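The Drawer

When Huguette Leblanc came to live in Clurnthorpe, she brought with her two suitcases and a small white box with one drawer. The suitcases she opened the same evening. The box she put on top of the wardrobe, and there it stayed until April.

It was her aunt who had given it to her. The aunt had worked all her life in the office of Besson, the button firm, and she kept in the drawer everything that was too small to have another place. When she was dying she said only, "You will put it in order for me, yes?" and Huguette answered yes, as one answers in such moments.

She did not put it in order. She was a tidy person in all other things. Her spoons lay with the spoons, her bills were in a folder, and the folder had a label. But each time she took the box in her hands she heard the small things slide to one side, and she put it back.

In April she found work at Plirnomley, where people sent what they could not sort by themselves. It was a large white room with pipes under the ceiling, and the work was simple to explain. You took a thing, you looked at it, you placed it where it should be. On the first day she was given a jar of mixed screws. On the second day it was keys. There were over 1275 of them, from a hotel in Bravadstead which had closed, and she learned that a key without a door is still not so easy to throw away.

Marcelle Brunet worked near her and talked very little. She had a way of holding a thing for a moment longer than necessary before she let it down. Huguette began to do the same, without deciding it.

"How do you know when a drawer is finished?" Huguette asked her one day.

"When I can close it," said Marcelle.

"And if it closes already, but inside it is a mess?"

Marcelle thought about this for such a long time that Huguette believed she had forgotten the question.

"Then it is not your drawer," she said. "You are only keeping it for somebody."

That night Huguette took down the box. She sat with it on the bed and pulled the drawer a little, the width of two fingers. It smelled of pencils and of the violet candies which her aunt used to eat in church. She saw a ticket for bus 122, folded in three, and below it something that shone. She closed it again, but this time she did not climb on the chair. She left it next to her shoes.

In the morning she carried it to work under her coat. All the way she walked slowly, so that nothing would slide.

It was a morning of small things, and most of them were yellow. She did them one after another and was glad of each. Then it was almost noon, and the drawer was open. 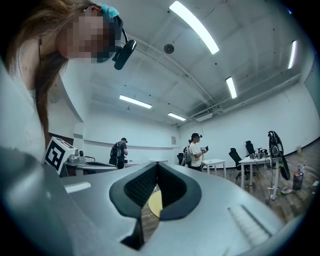
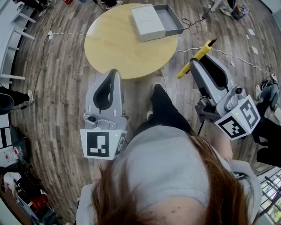
Marcelle asked whether she wanted the things sorted by size or by color. Huguette said she did not know, her aunt had never told her the rule. Marcelle said that in this case they could begin with the ticket, and she moved over to make room.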